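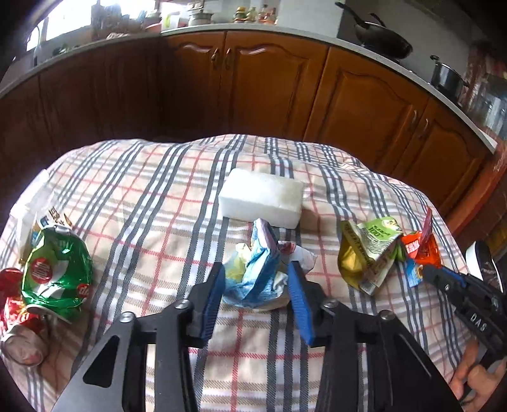

Quick one from the eye clinic side before the August issue closes. Sorry for the short sentences, we are two people down and the phones have not stopped.

Dry eye drops. Specifically, people using the wrong ones for months and then coming in with red, sore eyes and a bag full of half-used bottles. We looked back through our visit notes for the spring and found 578 appointments where dry or gritty eyes was the main complaint. In 200 of those the patient was already using a "redness relief" drop every day. Every day! Some of them for more than 9 years.

Redness drops are not dry eye drops. They shrink the blood vessels on the white of the eye so it looks clearer for a few hours. Then it wears off and the redness can come back worse, so in goes another drop. Round and round. The label says short term use only but the print is tiny, and if your eyes are bad enough to need drops you are probably not reading it.

What to look for instead: "lubricating" or "artificial tears" on the front. If you use them more than four times a day, get the preservative-free kind. Those mostly come in little single-use vials. Twist the top, use it, throw it out. Do not put the top back on and save it for tonight. Yes we know they cost more. Ask at the desk, the Brokine pharmacy on the ground floor will usually order in a bigger box if you call ahead.

Contact lens wearers -- check the box says OK for use with lenses. If it doesn't say so, take the lenses out first and wait fifteen minutes before they go back in. Tap water is not a rewetting drop. Neither is spit. We had both this month.

Other things that help and don't cost much. A warm washcloth over closed eyes, ten minutes, then a gentle rub along the lids. Turn the car vents away from your face. Look up from the screen now and then and blink properly, all the way shut. Ceiling fan over the bed is a big one in summer, people forget that.

When to call us and not wait: real pain, a sudden change in vision, light that hurts, thick discharge, anything splashed in the eye. With a splash, rinse first with lots of clean water, then call. Same day slots are held back for this, the line opens at 8 in the morning. If it's after hours and you have pain or lost vision go to the emergency room, don't leave a voicemail.

If you are already on a prescription drop for glaucoma please don't stop it becuase your eyes feel dry. Call and ask. There are often other versions, and sometimes it's just a matter of spacing the bottles out. Five minutes between different drops, at least.

Couple of housekeeping bits while we have you.

The Kanus Street office is now doing dry eye checks as well, room 901, take the elevator by the side door. Parking there is a pain before noon. The Astorico bus stops right outside.

The Ní Bhriain reading room has large print copies of the drop chart, plus the one-page sheet on lid cleaning. Take one for a neighbor. Spanish version is at the printer and should be be in by the end of the month.

And bring your bottles to your next visit. All of them, even the old ones from the back of the cabinet. Staff will check dates and tell you what to toss. Most drops are good for about a month after opening, so write the date on the bottle with a marker when you break the seal.

Next issue: new glasses and why the floor looks tilted for a week.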